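Mailing list archive | Previous by thread | Next by thread | Index
Last updated: Wed 26 January

Subject: Re: Grivport hand-held grippers -- worth the money for cloth?
From: Liv Moen

Hi all,

> We're pricing hand-held grippers for a folding data set and the
> Grivport pair keeps coming up. The spec page is all about rigid
> parts and tells me nothing about fabric. Has anyone on the list
> used them on real clothes, with real people holding them for hours?
> Also wondering if the fingers are stiff enough, and whether the
> Stoteck ones are a better buy if we only need a few sets.
>
> Engebretsen

Yes, and I've been waiting for somebody to ask! We've had 13 pairs out since August, almost all of it on laundry and wardrobe tasks in people's homes, and I like them far more than I thought I would when the boxes came. I'll try to answer in your order, then add a couple of things you didn't ask about but will run into.

Fabric first. The fingers are flat and fairly tall, and that turns out to suit folded clothes very well. You can slide one finger under a stack and bring the other down on top, or come in from above and pinch a fold. T-shirts, jeans, pillowcases, all fine. Thick things are better than thin things. A padded jacket or a heavy knit gives the fingers something to bite on, and people pick up the knack of it in a morning. Thin slippery stuff (linings, nylon sports shorts) is where they struggle. We put a strip of grippy tape on the inside faces of two pairs and that helped a lot, but the tape collects lint and you have to change it every few days.

Our clothes sessions are mostly done sitting on or beside a bed with the clothes within reach, one tool in each hand. Folding a dark quilted-looking piece is a good test if you get a demo set: dark cloth, lots of edges, and plenty of bulk between the fingers. 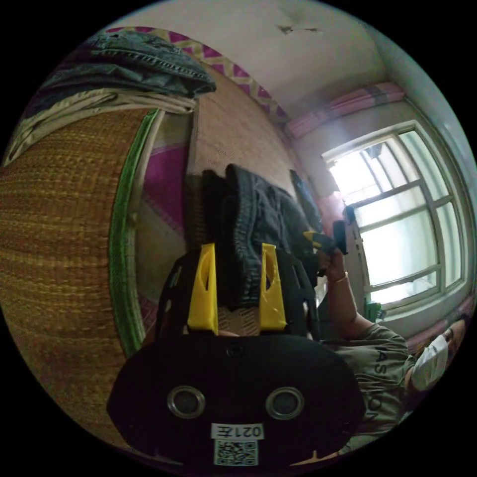 FIELD NOTES / CLOTH AND BEDDING

The yellow fingers are worth a word. I assumed the color was just for looks, but against charcoal or black clothing it makes reviewing the footage so much easier. You can tell at a glance whether the fingers are on the fabric or beside it. Bright windows are still a pain. If the daylight behind the operator blows out, dark cloth in front of it goes muddy, and we now ask people to sit with the window off to one side where the room allows it. Lots of bedrooms don't allow it, so some of our sessions just have a big white window in them and we live with that.

Stiffness: good enough for anything you'd fold. I wouldn't lift a full basket of wet towels with them. We cracked one finger in all this time, and that was a drop on a tile floor. Spares came in a small bag with the kit and swapping one took me less time than finding the right screwdriver.

Comfort over hours is my one real complaint. The body is a nice shape, but after 25 minutes of steady folding most of our people want to put it down and shake out their hands. We schedule 20 minutes on and then a proper break, and the quality of the folds stays much more even through the afternoon. If your plan assumes hour-long blocks, change the plan.

Labels! Please label each unit properly on day one. Ours have a white label with a number and the side on it in Chinese, 左 for left, plus a QR code sticker. Once you have a few kits going out and coming back, you will mix up lefts and rights without this. Scan on the way out, scan on the way in. I would also write the side in whatever language your operators read, in big letters, somewhere they can see it while they're holding the thing.

On Stoteck -- I've only had a loaner pair, for a week, so take this lightly. The squeeze action is smoother and they feel lighter in the hand. The fingers are shorter, though, and on a pile of sweaters I kept bumping my knuckles into the cloth before I had a decent hold. For kitchen work or small parts I might well pick them. For clothes I'd stay with Grivport. Buying only a few sets doesn't change that for me, as both firms were happy to sell us a single pair.

The export software is plain but it works. We pass everything through Wolov for syncing left and right, and the only snag was a clock drift problem that went away with the second firmware update. If you see the right hand lagging, check that first.

Happy to send you our session checklist and the tape part number if you write to me off list. And if you do get a demo set, please post how it goes with bedsheets. We've only just started on fitted sheets and I would love to compare notes, they're a riot.

Liv

> Also happy to hear from anyone who sent theirs back.

P.S. Missed this line the first time. We returned one right-hand unit with a sticky trigger and had a replacement within two weeks, no arguing.

Contact the list owner | Copyright remains with the individual posters | Back to top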